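Drurnetine Opens Shared Equipment Plan for Two-Arm Workcells

STEMLOW, Oct 1, 2020 -- Drurnetine, which builds and supports two-arm robot workcells for packing rooms and repair counters, today opened its Shared Equipment Plan to small and mid-sized businesses. The plan lets a company reserve time on a complete workcell, try it with its own parts and containers, and put the fees it has paid toward a purchase later on, should it decide that a purchase makes sense.

Anyone who has ever tried to write a budget for a first robot will know how the conversation tends to go. There is a price for the arms, and that part is easy enough to find. Then come the grippers, the mounts, the tables, the cabling, the training, the spare fingers and the hours somebody on staff will spend learning how it all fits together, and before long the tidy figure on the first page has very little to do with the one on the last. Drurnetine has spent a good deal of time listening to customers tell that story over coffee, and the new plan grew out of those talks.

"We would so much like people to find out early what they need, while changing their minds is still cheap," said Junhao Dai, who leads customer planning at Drurnetine. "Bring us the box your product ships in, bring us the awkward latch that everybody in your shop complains about, and let's spend some time with it together before you sign anything. If a smaller setup will do the job, we'll be glad to tell you so -- and we'll still be happy to see you."
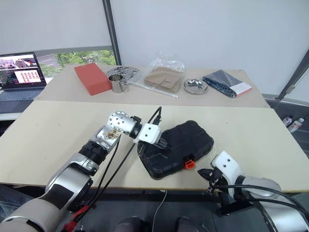
A two-arm workcell at a rugged carrying case with an orange latch, with more objects set out on the second table.

Reservations under the plan cost $300 a session, and each session covers use of the workcell, both grippers and the help of a Drurnetine technician. Customers who would like a fuller study can book the Ra planning package for $2000, which takes in 3 sessions, a written equipment list and a line-by-line budget that can be handed straight to a finance office. A set of replacement gripper fingers and pads, something many first-time buyers forget to plan for, is priced separately at $400.

The budget worksheet that comes with the Ra package was worked out together with Bruradari, a firm that helps manufacturers plan their equipment spending. It has separate lines for floor space, furniture, power, staff hours, service visits and replacement parts, along with room for notes, and customers are welcome to keep it and use it for equipment bought from anyone at all.

"The arms get all the attention, and I do understand why, but I always ask people about their tables first," Dai said. "How high are they, can you reach behind them, where will the cables go? Those are friendly little questions and they can save a person a lot of money."

Sessions are held at the Drurnetine workroom in Stemlow. Customers are asked to send a short list of the items they plan to bring when they book. Reservations are open now for sessions through December, and fees paid under the plan may be credited toward a workcell ordered from Drurnetine.

About Drurnetine
Drurnetine designs, sells and services two-arm robot workcells for small and mid-sized businesses. The company is based in Stemlow.

Media contact: Junhao Dai, Customer Planning, Drurnetine, Stemlow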